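Using the Workroom: Common Questions

When is the room open?
Weekdays from 9 am until 5 pm, and on the first Saturday in April from 10 am. Bookings are taken in one-hour slots through the front desk at Rowlands.

How many people can use it at once?
Five. If your group is larger, ask for the Enora room on the ground floor, which seats 19.

Can I choose where I work?
Yes. Places on the window side get the most daylight. If you find it too bright, move along towards the white wall.
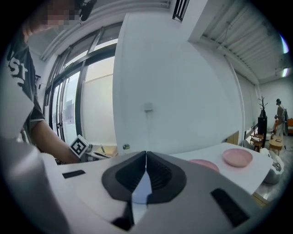

The workroom in use, with the windows on the left and a small bottle standing at the foot of the wall.

Can I leave bottles on the work surface?
Yes, while you are there. Keep lids on and labels facing out so that other people can tell what is in them. Take everything with you when you go. Anything left overnight goes into the lost property cupboard and is kept for a week.

Can I put things up on the wall?
No tape, pins or hooks, please. The paint marks easily. Do not cover the electrical box or hang anything from its cable.

Who do I tell about a fault?
Dougal Innes, extension 358. Give the room name and say what is wrong. Out of hours, leave a note at the front desk.

Is there a charge?
Not for Plemville residents. Other users pay £5 an hour.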